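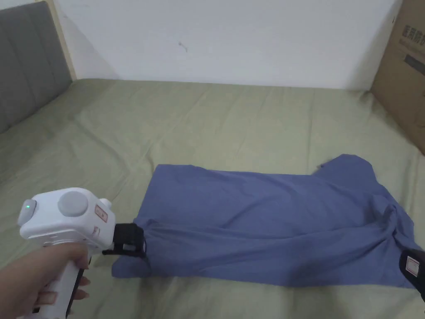
Sábana lisa Oltent, color oliva pálido

Dormitorio > Ropa de cama > Sábanas lisas > Oltent

Una sábana se vende siempre con la foto de alguien durmiendo. En nuestra experiencia, la cama se usa para dormir unas horas y el resto del tiempo es la mesa más grande de la casa. Encima se dobla la colada, se decide qué camisa va a la maleta y se dejan las cajas que ya encontrarán su sitio, en general el mes que viene. La Oltent se pensó para esa cama.

El color lo eligió Hạnh Lý tras descartar una cantidad de verdes que preferimos no recordar. En el catálogo figura como oliva pálido. Según la luz tira a verde, a caqui o a beige, y hemos recibido mensajes muy firmes a favor de cada una de las tres opiniones. Contra una pared blanca queda discreta, y una prenda azul violácea se distingue encima a la primera, cosa que se agradece cuando uno busca la manga que falta.

Es completamente lisa. No lleva cenefa, ni hojitas, ni una frase en inglés sobre los sueños. Khôi Hứa propuso en su momento un ribete en contraste y todavía lo menciona en las comidas.

Doblar sobre la Oltent

Para doblar ropa conviene estirar antes la sábana, con las dos manos y desde el centro. Las arrugas que queden debajo acaban pareciendo arrugas de la prenda, y se pierde un buen rato alisando la capa equivocada. Después se extiende la prenda a lo ancho, se meten las mangas hacia dentro y se lleva el borde de abajo hacia arriba. Si una manga se queda asomando por un lado, se puede empezar otra vez o guardar la prenda al fondo del montón. Las dos soluciones están muy extendidas. 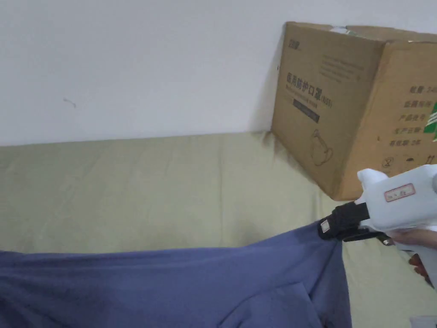 Con las prendas grandes ayuda levantar primero la tela por un extremo y dejarla caer, porque los pliegues se abren solos en buena parte. Con las pequeñas no compensa. Los calcetines quedan fuera del alcance de esta página y, nos tememos, de esta empresa.

Una cama de matrimonio admite tres montones cómodos y una caja de cartón arrimada a la pared. Con la segunda caja ya estamos hablando de un almacén.

Datos del artículo

Modelo: Oltent
Fabricante: Skurneck
Peso: 800 g
Color: oliva pálido, único
Lavado: a 40 grados como máximo, del revés y con colores parecidos
Plancha: media, para quien tenga ese carácter
Secadora: programa suave
Garantía: 3 años en costuras
Primera tirada: 2.000 unidades, a la venta desde julio de 2020

La garantía no cubre tinta, café ni gatos. Tín Huỳnh atiende las reclamaciones y tiene mucha paciencia con las dos primeras cosas.

Quien busque algo más vistoso puede mirar la serie Tradberg, que tiene rayas. La reposición de la Oltent llega en septiembre, con el mismo color y, si Khôi no se sale con la suya, sin ribete.

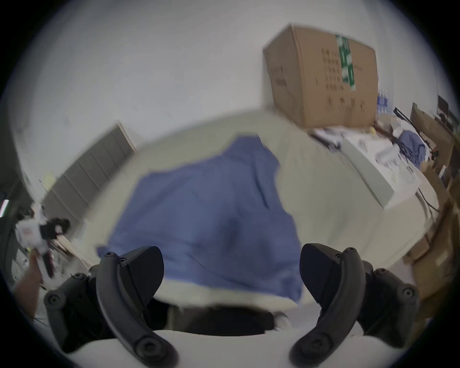

¿Se puede lavar junto con la ropa que se dobla encima?
Conviene separarla en los dos primeros lavados, sobre todo de prendas azules o muy oscuras. A partir del tercero puede ir con ropa de tonos claros, siempre a 40 grados como máximo y sin llenar el tambor hasta arriba.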